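Re: [bench-arms] Troncoso two-arm kit, worth the money?
2021-04-26

On the list, Grusodard wrote:
> Has anyone tried the Troncoso pair yet? We're after something
> for capping tubes and the brochure is all smiles and no detail.
> Does the price include the wrist cameras?

Yes, we've got one on trial until the end of May, and yes, the cameras come with it (a relief, as Curko wanted extra for theirs!). The quote was 461 a month for the pair, with setup thrown in. We've gone straight for tubes and blue caps, one arm on the tube and the other on the cap, and I'm rather taken with it.
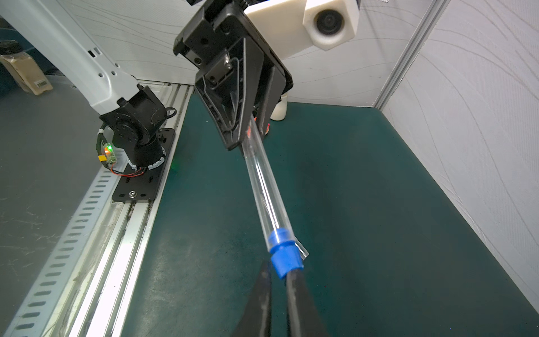
Nernau: I'd want to know about the fingers before signing anything. Ours came from a different maker and we were through a set in 6 weeks. Are spares in the monthly price or on top?

On top, I'm afraid, I asked them this morning. You get 2 sets in the box and after that it's 20 a set, so not ruinous. The bit I like best is the software, where you can teach each arm its own part and then run them together. Picking up tubes took me an afternoon to get going, and I'm no programmer.
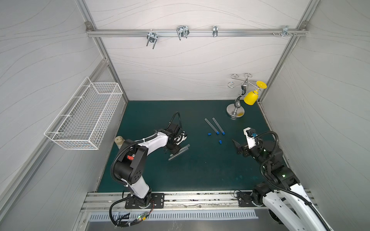

Both arms at the bench, tubes and blue caps between them

Support has been good so far, by the way. They answer the phone! The manual is another matter, it reads as if three people wrote it and never met. Skip the chapter on mounting and go by the drawings at the back.

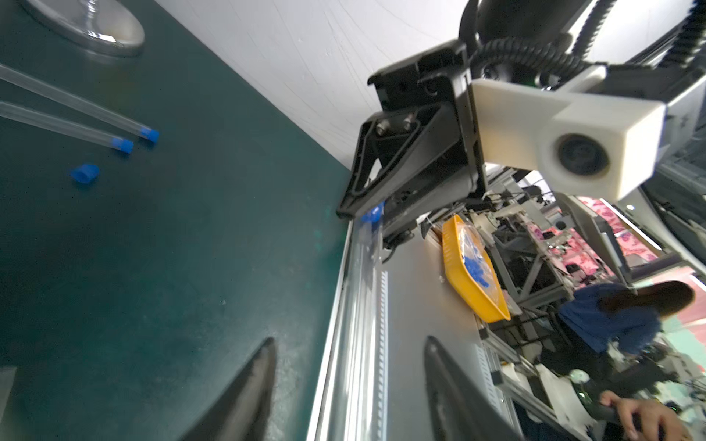
What I'd grumble about

The cables are bulky and you do have to think about where they'll swing. Teaching a new position is slow too, with far too many menus, and I keep losing my place when I go back to change one number. Caps lying on their sides are the thing I'd test hardest if you get a demo,

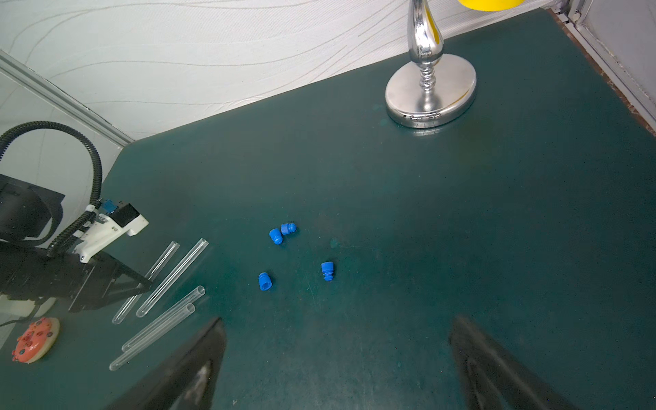
and do bring your own tubes along, as theirs may not be the size you use. Ask about the notice period as well, mine was buried on the back page. I can send the quote off list if that's any help.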